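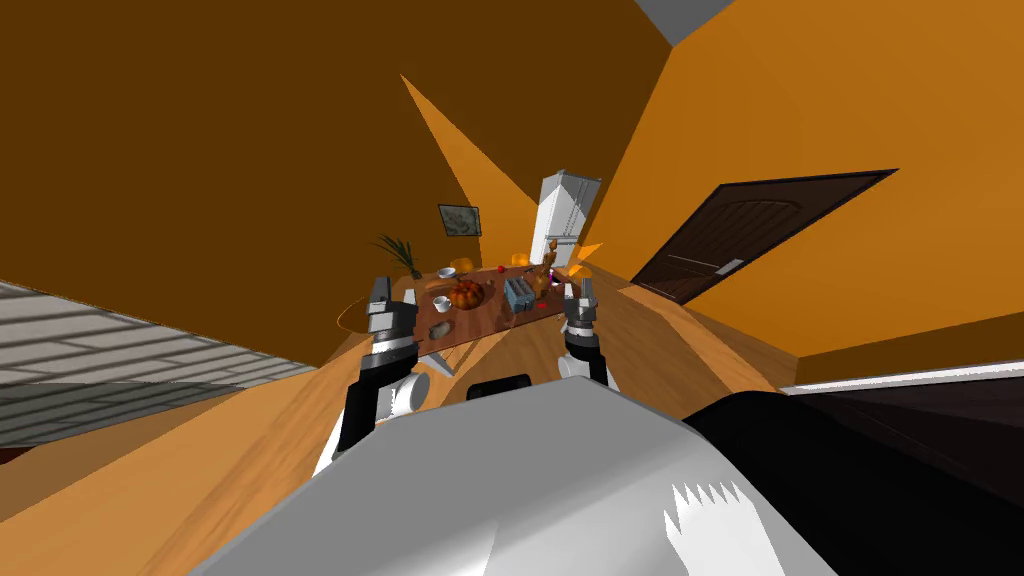

Both grippers open at the dining table in the Claltanus kitchen, toaster between them.

An afternoon with two arms and a toaster

I've been going to open days at the Jurska building for years, and I can't remember one where I had to be asked to leave. This July I was asked twice (very nicely, by Mererid Lewis, who wanted to lock up and go home). The simulation lab had opened its doors for the afternoon, and I planned to look in for ten minutes before the bus. I stayed until nearly six.

What they were showing was Claltanus, the practice house they've been building in software. There's a two-armed robot in it and a dining room with a refrigerator at the far end, and you sit down at a desk, pick up a pair of hand controllers, and there you are, in charge of a pair of arms much longer than your own. The big screen on the wall gives everybody else the view from the robot's head. The desk screen can be switched to a wrist, so you see what the gripper is pointing at.

Junaid Rajput took the first group through it. He's good at this! He didn't give a talk at all, he just drove, and said out loud what he was trying to do and what was going wrong with it. His job for the first run was to get the left gripper to the white cup without touching anything else on the table. It took him a couple of tries to line up, and he told us that when he started on the project he couldn't do it in under a quarter of an hour. The trick is apparently to stop watching the hand and watch the gap between the fingers, and once he'd said that I couldn't look at anything else.

Then it was our turn. There was a sign-up sheet with 46 slots on it and they were gone before the coffee was, so people doubled up, one on each controller, left arm and right arm. I'd recommend this to anyone who wants to find out how well they get along with a stranger. My partner was a retired bus mechanic who had come with his granddaughter, and he was a natural. I was not. I drove my wrist sideways, lost the table completely and spent most of my turn looking at a wall.

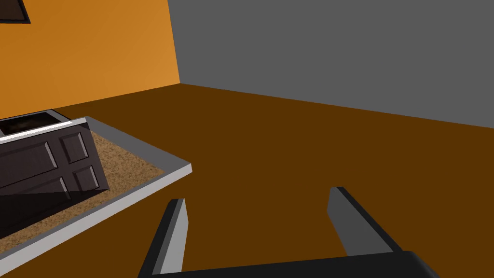 He got me back by talking me through it one joint at a time, which is how he said he used to teach apprentices, and by the end I could open and close the gripper more or less when I meant to. Getting the fingers level with something is the hard part. On the wrist view you have very little to tell you how far away things are, and the floor is one flat color, so your eye keeps looking for something to measure against. Tsz-kin Lo, who builds the rooms, was listening to us grumble about this and writing it down. He said plain surfaces load quickly, which matters when you want to run a lot of rooms at once, but he'd had the same complaint from so many visitors by three o'clock that he was thinking about adding floorboards to that view.

I asked him why the dining room had such strong colors, because you could see that orange from the hallway. He said the walls get changed all the time. The team swaps the colors, moves the furniture and tips the camera, and then runs the same task again to see if the robot's software still copes. So far they've saved 1087 layouts, and the orange one was picked for the open day by a vote in the lab. I thought it was wonderful. The woman behind me said it reminded her of her first apartment.

The second half of the afternoon was the part I'd tell you to come for next time. The hand controllers were put down and the robot ran on its own program, with Athina Sfakianakis at the keyboard and all of us crowded in behind her. I had expected it to be smoother than a person. It's slower, for a start, and it does a lot of small pausing, and the room went very quiet during the pauses. On one run it missed the cup and closed on nothing. On the next run it got there and there was a cheer you could have heard in the parking lot.

Athina was just as happy to talk about the miss. She played it back for us from the head camera, then from the wrist, and showed the exact moment the approach went off. A boy of maybe nine asked whether the robot knew it had missed, and she said that was the question she'd been working on since winter, and did he want a job.

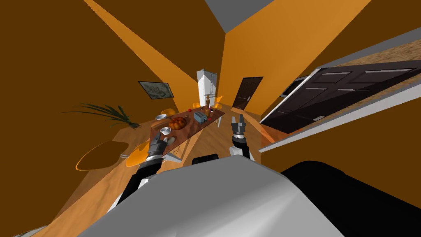
Flosura Simulation Group, Jurska Building, second floor

If you've only ever walked past the group's door, do go in. They are a small team and most of what they make lives on screens, so they don't get the foot traffic that the machine shop downstairs does. Mererid, who organized the day, had set out 200 stickers and thought she'd be giving them away until next spring. There were none left at closing. She also had people stick a pin in a board to show what they would want a robot to do at home, and I'm pleased to report that unloading the dishwasher won by a mile. Second was "find my glasses," which I suspect was mostly one person with a handful of pins.

Several of you wrote in after the last issue to ask whether practicing in software is really any use, so I put it to Parveen Dogar, who looks after the real arms in the Sethi workshop. She was very straight about it. A lot carries over and some of it doesn't. Weight is a nuisance, and so is anything shiny or soft. But she would much sooner have a beginner put a gripper through a simulated toaster than a real one, and the same goes for new code. When something goes wrong in Claltanus you press a key and the table is set again. When something goes wrong in her workshop she orders a part and waits.

She's hoping to run the same cup task on the real arms at the fall open day, side by side with the simulated one, and let visitors bet on which gets there first. I've already picked mine and I'm not saying.
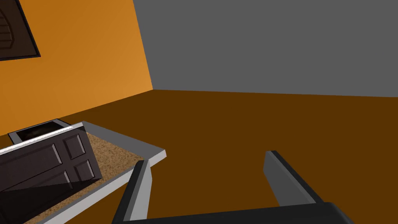

Wrist view from the same house, fingers open, with the tray and paneled door off to the left.

A few practical things for anyone who wants to try it. The group runs short driving sessions at lunchtime and you don't need any experience, though you should expect your shoulders to ache a bit afterward (mine did, and I was sitting down). Children are welcome with an adult. Wear your glasses if you need them for a computer. The second-floor elevator is working again, and the lab is the third door on the left after the water fountain.

The waiting list had nearly 80 names on it when I left, so get in touch with Mererid soon if you'd like a turn. She asks that you tell her whether you're left-handed, and whether you'd like a partner for the other arm. The retired mechanic and I are down for the second week, and I have asked for the left.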